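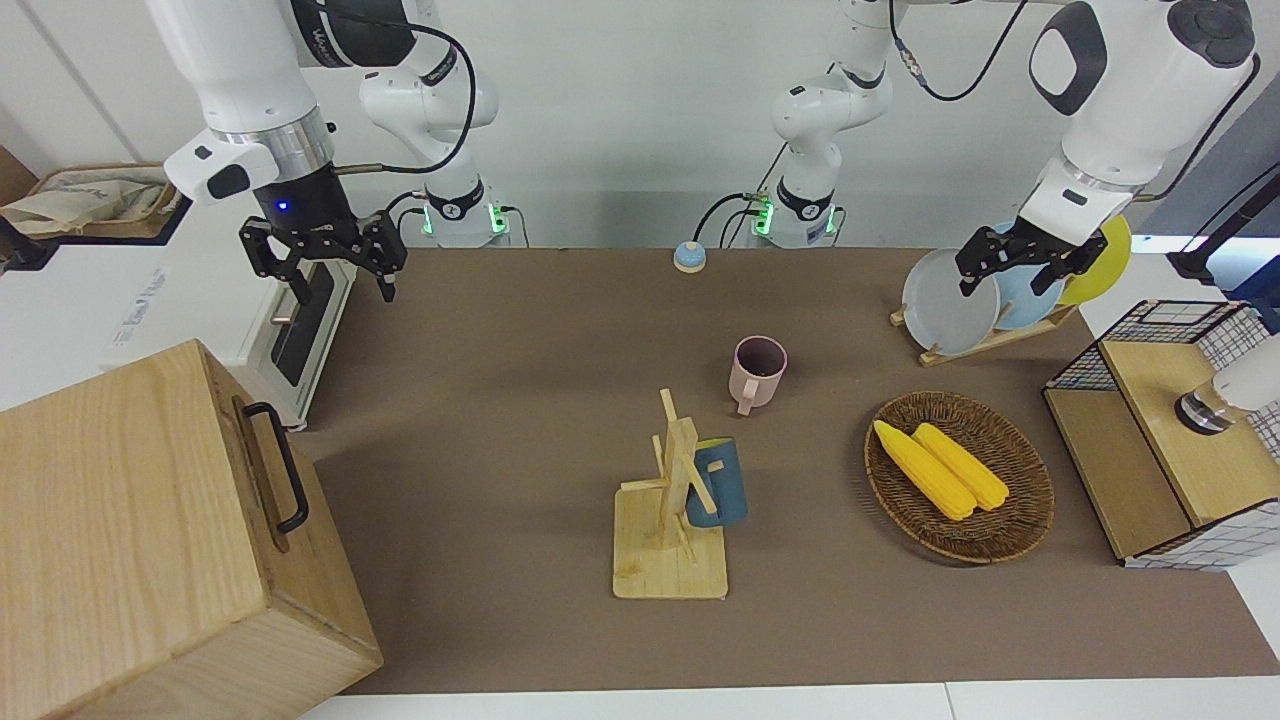 Stondunano Weekender: Planning Meeting Minutes

Tuesday, 7:30 pm, upstairs at Torna

Present: Zuweira Frimpong (chair), Piroska Dobos (bookings), Benedicta Quaye (tickets), Robel Degefa (sound and stage)
Apologies: Gifty Laryea

1. Minutes of the last meeting
Approved with one correction. The Friday warm-up set is 90 minutes, not two hours.

2. Tickets
Benedicta reported 1,408 weekend passes sold. There are 223 left at the second price, then the final price starts. Day tickets go on sale in February. Robel asked if we could hold some back for the door. Agreed to hold 250 day tickets, Saturday only.

3. Lineup
Piroska has signed contracts from all main room acts except Zondeck, whose agent wants the closing slot on Saturday. The slot was already offered to Abubakari. Piroska will offer Zondeck the midnight slot with a longer set and reply to the agent by the end of the week. If that is turned down, the slot goes to one of the residents.
The second room will be trance until 10 pm and hard dance after that. Zuweira wanted the change an hour earlier. Put to a vote, 10 pm stands, 3 to 1.

4. Hosts
One MC per room each night. Two of last year's DJs complained about talking over breakdowns. Piroska will put a line about this in the MC agreements.

5. Sound and stage
Robel has a quote for the main room system. The price includes delivery but not the overnight engineer. He will ask for that cost separately. Changeovers stay at 20 minutes for live acts. DJs go straight through.
The booth monitors from last year are not to be used again.

6. Any other business
Gifty sent a note asking for the set times before the posters are printed. Piroska to send a draft once the Zondeck slot is settled.
Wristband colors carried over to next meeting.

Meeting closed at 9:10 pm. Next meeting same place, same time, in two weeks.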